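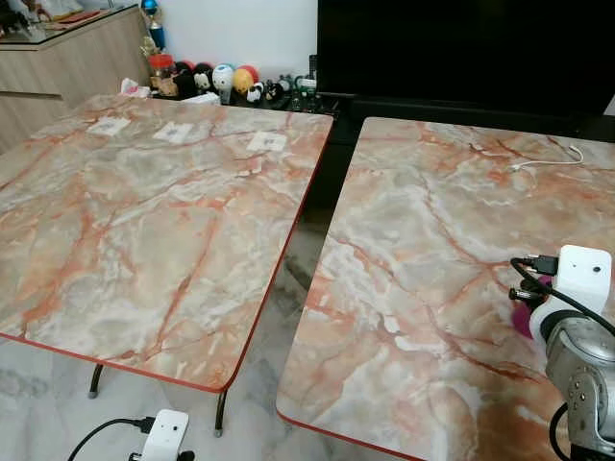
Can a machine do the chores yet?

I get asked this a lot, usually by people who hate folding laundry. My short answer in April 2019 is no, with a few exceptions.

The exceptions are dull ones. Dishwashers work. Robot vacuums work if you pick up your socks first. At the Mogensen plant where I used to do shifts, a single arm moved parts from one tray to another all night, and it did that well – as long as the trays were bolted down.

A house has nothing bolted down. Tables get pushed apart, and a cable or a tissue gets left wherever somebody dropped it. Picking up a thin white cable sounds easy until you think about where to grab it and how hard. Even two fingers standing open above a flat surface have to know how far down it is. 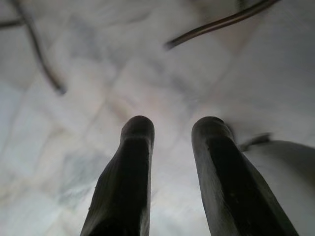
What I would pay for

Clearing a table, mostly. I spend over 40 minutes a day on that and wiping up. If a machine took twice as long I would still want one – it could run while I'm at work. I would not pay for folding. I have 7 shirts.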